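Clearing a protective stop when the gripper drops a brake pad

Applies to the two-arm sorting cell at Bunddale. Last revised 2 Dec 2018.

The usual fault goes like this. The arm closes on a pad, lifts, and the pad slips out before it reaches the tray. The controller sees the fingers close past their limit and stops both arms. The screen shows a grip loss message. Do not press resume yet - the arm still thinks it is holding a part.

1. Press the emergency stop on the pendant and wait for both arms to hold still.
2. Open the guard and hang your tag on the latch.
3. Look at where the parts are lying before you touch anything. 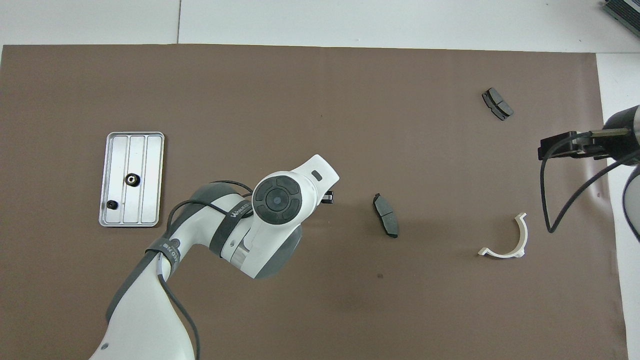 Pekside Automation Workshop, Maintenance Team

4. Lift out any pad near the fingers by hand. Keep your other hand off the wrist joint.
5. Check the cables on both arms. A loop that hangs low can catch on the mat edge at the next move. If one has worked free, strap it back to the arm and leave enough slack for the wrist to turn.
6. Pick up small nuts and clips and put them back where the job sheet shows them.
7. Wipe the finger faces with a dry cloth. Brake dust is what causes most of these drops.
8. Close the guard, remove your tag and release the stop.
9. Choose "Clear held part", then home the arms one at a time at 30 percent speed.

If the fault comes back within 2 cycles, measure the grip force. It should read 55 N at the fingertips. A low reading means worn finger pads, which we change every 3,000 picks. Spares are in the Yazıcı cabinet.

Do not raise the force setting to get through a shift. We tried that in February and bent a finger.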